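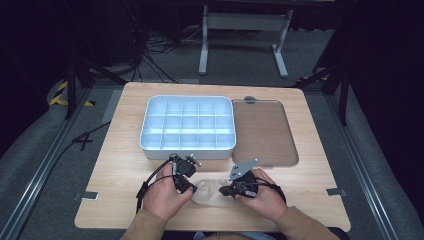
One beige sock, plus an organizer tray waiting to be filled.

Well, I asked for your sock stories last month and my goodness, you delivered. My inbox had 438 messages in it by the end of the first week and I've read every one, mostly in bed, with my husband asking what was so funny. So this issue's long bit is about mending, and whether it's worth doing at all.

Some background for new folks. I started darning in May because I was cross. I'd bought a pack of perfectly decent cotton socks and the heel went on one of them before I'd even worn the last pair in the pack. I was about to throw it out, and then I remembered my grandmother's wooden mushroom, which has been in a kitchen drawer with the corn holders for as long as I've had a kitchen. I dug it out, watched a video, and made the ugliest darn you have ever seen. It was lumpy and it was orange (the only wool I had) and I wore it to the grocery store feeling like a queen.

Since then I've done 8 more, and I've got opinions!

First, thread. Lots of you wrote to say you use regular embroidery floss, and that's fine on thin cotton socks, but split it down. All six strands together makes a ridge you'll feel by lunchtime. For wool socks I like a thin wool with a bit of nylon in it. Bataineh, the little yarn shop over by the post office, sells small cards of it, and they'll let you hold your sock up against the colors as long as you like. Please wash the sock first.

Second, don't wait for the hole. Finlay MacKinnon wrote in from Zuscombe to tell me this, quite firmly, over three emails. He holds his socks up to the window after they come off the line, and if he can see daylight through a heel he runs a few rows of stitches across it right then. He says a thin patch takes him ten minutes and a real hole takes him a whole ball game. I tried it and he's right, although now I can't put laundry away without inspecting it, so thanks for that, Finlay.

Third, go wider than you think. My early darns all tore away at the edges, and it took me an embarrassingly long time to work out that I was stitching into fabric that was already half gone. Start a good half inch out, where the knit is still solid, and leave a tiny loop at the end of each row so it has room to shrink in the wash. Don't pull tight. I pull tight when I'm watching anything with a murder in it, so I've switched to baking shows.

Now, the question I got most was what to do with odd socks that don't need mending, they've just lost their partner. I keep mine for one season. If the other one hasn't shown up by then it becomes a dusting mitt, or I cut the cuff off and use it around a jar of something hot. A few of you stuff them with rice and lavender for the dresser drawers – lovely idea, and I'm stealing it for Christmas. One reader just wears them mismatched and says life is short. I can't do it, I tried for a morning and kept looking at my feet.

The mending table is back in the Nilico room next month, 4 o'clock as usual. Bring whatever's in the pile, and a darning mushroom if you own one. A light bulb works too, or a smooth jar. There's coffee, and I'll have a box of spare needles with the big eyes.

Next issue: zippers. I'm scared of them, so write to me if you aren't.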